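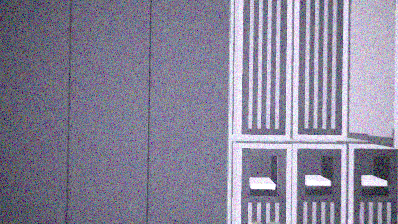 The kitchen in the simulator, with the grain I am writing about today.

I spent most of August comparing two virtual cameras for my arm project, and I want to write down what I learned before I forget it. The arm itself is still in its box. Wendelin Grabner told me to choose the camera settings first and the gripper afterwards, and I have followed his advice.

The first camera gives a perfectly clean picture. The second adds coloured noise, tiny specks of purple, blue and pink, and it shows most on the grey surfaces. At the beginning I preferred the clean one, of course. Then I tried my handle finder on both. On the clean pictures it found everything, but I did not trust this result very much, as my real camera is a cheap one and never so kind to me.

With the noise, the slatted cupboard fronts became the difficult part. The slats are pale and upright, and my program took a slat for a handle in 10 pictures out of 228. The true handles are white blocks with a dark shadow under them, so I now ask the program to look for the shadow also. After this change there were two mistakes left. I can live with two.

The plain grey panels gave me another problem. There is almost nothing on them to hold on to, only the thin dark seams, and the depth estimate was jumping up and down. Yuzuki Kaneko suggested averaging eight pictures before the estimate. It helps, but the arm will have to wait while the pictures are taken – I have not decided if this is acceptable.

Next I will compare the two grippers on my list, the Felley and the Skarketti. The Felley opens wider, and the Skarketti has thinner fingers, which I think will go better behind a handle. If you have used one of them on kitchen furniture, please write to me.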